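Contrôle avant envoi : bracelets et colliers en perles, série Flevitz

Fermoirs à ressort : OK. Ils claquent net, un vrai plaisir !
Anneaux de jonction : 2 à resserrer sur le modèle Ultlow — fait à la pince plate.
Bords coupants : aucun au toucher.

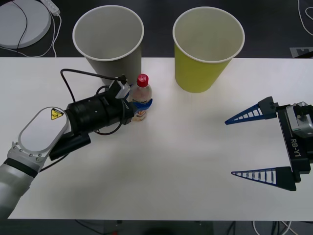
Atelier bijoux Nitomeck, équipe contrôle et finitions

Fil câblé : traction sur 25 colliers, pas une perle d'écrasement n'a glissé. Bravo à celles et ceux qui ont serré ça !
Longueur : 52 cm fermoir compris, conforme à la fiche.
Perles fendues : une seule, en agate, remplacée (la nouvelle a des veines superbes). 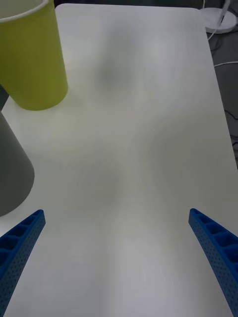
Boucles d'oreilles Erdős : crochets bien ébavurés, embouts en place. Mention « sans nickel » à vérifier sur les étiquettes avant la mise en sachet.
Petites pièces : avertissement enfants présent sur chaque carte.
Prochain contrôle : septembre, avec les nouveaux apprêts — j'ai hâte de les essayer !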